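Plenness Household Linen Care Records, Version 4

Summary

This release contains 900 written records on the laundering and storage of table linen in private homes, collected by the Grerden office of the Plenness textile programme. Each record covers a single article, such as a tablecloth, a napkin or a tea towel, from its first wash to its retirement from use. Records are in English, with Canadian spelling.

Contents

Records are supplied as one comma-separated file. Fields include fibre, weave, colour, wash temperature in degrees Celsius, drying method and storage method. Where a household did not report a value, the field is left blank. Blank fields should not be read as zero.
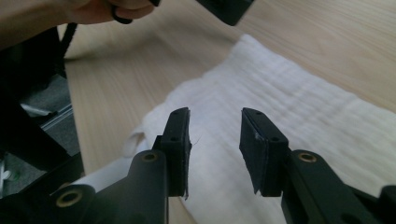 Does the file distinguish between articles stored folded and articles stored rolled?
The storage method field takes one of 5 values, and folded and rolled are recorded separately.

Known limitations

Households in the Hou and Poreck districts were recruited through local libraries and are over-represented. Linen blends were coded as cotton in 86 records before the January correction; these carry the flag "recoded". Stain descriptions are in the households' own words and have not been standardized.

Licence and maintenance

The records may be used for research and teaching with attribution to the Plenness textile programme. Corrections should be sent to the Grerden office, quoting the record number and the field concerned.

Last revised 8 Oct 2021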